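Fanbridge open day — anyone else go?

Started by tinsnips_and_tea

tinsnips_and_tea wrote:
Went along to the Fanbridge robotics open day in November and I've been meaning to write it up. Parking was dreadful (leave the car at the garden centre and walk) but it was free, and the queue for the Stelmakh stand moved along nicely. That's the one with the laundry cell, where the arm sorts and folds clothes. I stood there far longer than I meant to! My other half went off and did the entire upstairs without me.

The lad on the stand told us they'd had 1,646 picks logged since they set the thing up, and that towels are what they practise on most. He was very patient with a small boy who wanted to know if it could do his football kit.

brackenhill wrote:
I was there in the morning. Good fun, but I came away a bit flat. It took an age to do anything. I could've had a whole basket put away by the time it had made its mind up about one sock.

tinsnips_and_tea wrote:
Well yes, but you've been folding for a few decades and it hasn't :)

oddcog wrote:
I'm with brackenhill on this. A demo is a demo. They pick the clothes, they pick the table, they pick the lighting. Show me it in my spare room with the cat sat on the ironing board and then we'll talk. Also they were quoting a kit price of 2,000 for the gripper on its own, and I nearly choked on my flapjack.

mrs_pelham_wheel wrote:
oddcog, was that 2,000 for the pair of fingers or the wrist as well? The leaflet I picked up had 498 on it for a Rista gripper. Might be a smaller one. I've put the leaflet somewhere safe, so that's the last I'll see of it.

oddcog wrote:
Wrist as well, I think. I didn't write it down. And 498 sounds more like it if you're happy doing your own wiring.

quarterturn wrote:
Can't agree that it's all for show. I do a bit with arms at work (boxes, very dull) and soft stuff is horrible. A box is a box every time you see it. A towel's a different shape each time you drop it, and I've no idea how you'd even start telling a machine where the corner is. Slow is fine by me. I watched for about 10 minutes and would happily have stayed for the rest of the afternoon.

brackenhill wrote:
Fair enough on the corners. I still think they should have had someone talking us through it the whole time. When the lad went for his lunch we were all just stood there guessing.

mrs_pelham_wheel wrote:
Did anybody get to the Claltidska talk? I got the time wrong and walked in on the clapping.

quarterturn wrote:
I did. Mostly slides, a bit dry, decent question session at the end. Somebody asked about fitted sheets and got a proper laugh.

tinsnips_and_tea wrote:
Gutted I missed that. Anyway, I promised a couple from the laundry cell, looking along the fingers. I love that wallpaper, I'd have it in my downstairs loo.
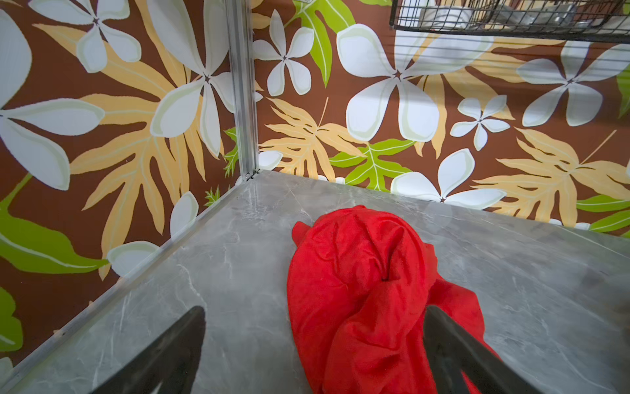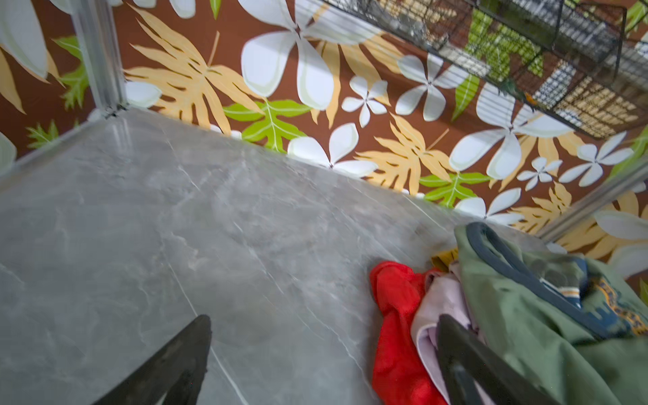

Red towel on its own in the first one, a proper heap with the green jacket in the second.

oddcog wrote:
OK, the jacket I'd like to have seen. Did it manage the jacket?

tinsnips_and_tea wrote:
I'd been dragged off for a cup of tea by then, so no idea. Quarterturn might know?

quarterturn wrote:
Sorry, I was in the talk. Are they doing another one in the spring, does anyone know?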